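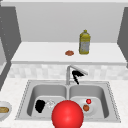 The Planner That Keeps Asking

Most kitchen manipulation software plans once and then hopes. The stack written at Stitham plans at every control tick where the world model has changed, and throws the old plan away.

The test bed is a simulated kitchen called Prunalton. Its sink has two basins with a chrome faucet between them, and the objects are spread over several heights: a plate with food on it in the right basin, a black lump in the left, a yellow bottle up on the shelf. A large red sphere overlaps the front rim at the divider and hides part of both basins from the viewpoint used here.

Occlusion is what the perception module, Oprea, was built to handle. It keeps a belief for each object it has registered, and a view that cannot see a region is not allowed to lower that belief. "The first version deleted anything it lost sight of," says Reshma Lekota, who maintains the module. "The planner would then route the arm straight through it."

Low contrast is a separate problem. The small translucent object in the left basin nearly matches the floor under it, and segmentation on color alone tends to merge the two. Oprea falls back on depth edges and marks the result as low confidence.

Planning belongs to Sondus, a sampling-based planner with a budget of 30 milliseconds per query. Each query draws 1000 candidate paths, discards those in collision and scores the rest on clearance and joint travel. The faucet accounts for many of the discards – its spout reaches up and to the right, and a jagged black object hangs beneath it, toward the back of the right basin.

Riaan Mkhize, who wrote the scoring code, wants the clearance term to depend on confidence, so that the arm gives uncertain objects a wider margin. A branch with that change is due to be merged in August. Until then the margin is fixed at 2 centimeters for everything in the model, plate and bottle alike.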